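From: Rodrigo Garcia
To: Pritchard Family History list
Date: Mar 9, 2023
Subject: Re: [pritchard-list] Sorting a big box of old letters

Branwen Prothero wrote:
> Hi all, I've been handed my great-aunt's letters, 200 of them if
> the note on the lid is right, most still in their envelopes.
> Half have no year on them. My brother thinks I should scan the
> lot first and sort later. I'd like to sort first. How did the
> rest of you do it? Also, does anybody know where Druson was?
> She keeps mentioning going "over to Druson" on the bus.
>
> Branwen

Hi Branwen,

Oh, you lucky thing! I'm with you and against your brother, but only partly. I scanned first with my grandmother's letters and ended up with 500 files called scan001 and so on, and then I had to open every single one to find out what it was. Took me most of a winter. So sort first, but sort badly — just by whose handwriting it is. Don't even try for the years yet.

Keep each letter with its envelope, whatever you do. I split mine up because the stack looked neater (I know, I know) and I lost a lot of postmarks that way. Half the time the postmark is the only thing with a year on it. My grandmother would write "Tuesday, raining" at the top and that was all you got.

What worked in the end was little slips of paper. Plain white, torn small, one tucked in with each letter, with a number in soft pencil. No sticky notes, please, the glue stays behind. No paper clips either. I still have rust marks on a letter from Ilport that I'd give a lot to have back the way it was. 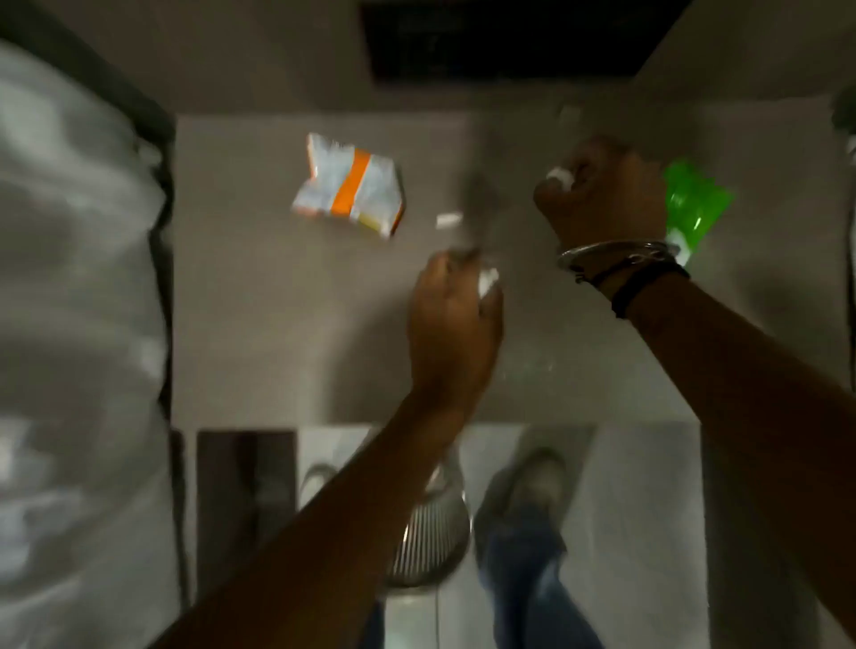 Then make a list, on paper or in a spreadsheet, whichever you'll really keep up. Mine has the slip number, who wrote it, where from, and one line on what's in it. The one line is the part I use most. "Complains about the new minister." "Wants her pie dish back." When you're hunting for one thing two years later you'll be so glad of it. I did the first 100 that way and the years started falling into place by themselves, with the babies and the funerals and who had moved where.

For the ones that still won't give you a year, look at the stamps, and look at the address. My family moved from Bivik in August, and once I had that from the church book I could put 45 letters on one side or the other in a single evening.

Druson I can't help with much. I always took it for a farm and not a town, but if there was a bus then maybe I'm wrong. Ieuan Trevor posted some old timetables to this list a while back, so try the archive, or just ask him, he's always happy to be asked. Reijo Laaksonen might know too, his mother's people were out that way.

One more thing — are any of the letters in Welsh? Berwyn Prydderch read four of mine for me and wouldn't take a cent for it. I can send you his address off list.

Let us know how you get on, and please post a bit of one if the family doesn't mind!

Rodrigo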